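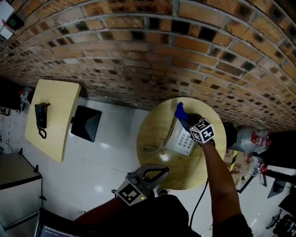 August 13, 2025

Phones again. I spent the whole session picking up a receiver and putting it back, which is how I pictured adult life when I was six, except for the grippers.

The summer project is called Jivora, after a vote in which every sensible name split the sensible people. The task our group drew is "answer and hang up." Another group drew folding. We laughed at them in the first week. They have now folded everything that can be folded and go home early.

You hold one gripper in each hand, each with its marker cube on top, and do the job the way you want the arm to do it later. Then you do it again, a little different, so the arm won't think there is only one way to hang up a phone. I have found that I do think there is only one way to hang up a phone. My demonstrations all come out alike, and when I try to vary them I look like someone being rude to an operator in an old movie.

The white desk phone is my favorite. It sits still and has a big friendly keypad. The coiled cord is the trouble. It goes wherever it likes, and today I threw out 2 good takes for snagging it with the jaws. The black one on the square table is meaner, with its cord hanging off and swinging long after I've let go. I did that one last, with my arms already tired, which was poor planning and entirely mine.

We passed 1,245 clips this afternoon, counting all the groups. There was cheering. Then someone ran the check script and the number went down, and it got quiet enough to hear the fans on the laptop. Most of the rejects were lost tracking. If you turn your wrist too far the camera can't find the cube, and as far as the software knows your hand has left the planet. Mine leaves the planet when I hang up. I twist at the end, apparently. I've been twisting at the end my whole life.

The arm itself is still over at Ikska getting a new wrist, so we've been teaching an absent student. It's due back next week. The last time we had it, trained on almost nothing, it reached for the receiver with great dignity, closed its fingers a good inch to the left, and carried the air carefully up and down again. I was proud of it. It had my twist.

Things for tomorrow:

- charge both grippers tonight, not in the morning
- tape the cord down for half the takes and leave it free for the rest
- start with the black phone
- ask whether dropping the receiver and recovering counts as a good clip or a bad one (I have 4 of these and would like them to be good)

The showcase at Bamham isn't until March, which sounds like forever and was also what we said about August. I have to write a paragraph for the program on what our robot does. So far I've got "It answers the phone." Somebody's grandmother is going to ask what it says when it picks up, and I have no answer for her.

My thumb hurts. The apartment phone rang during dinner and I let it ring.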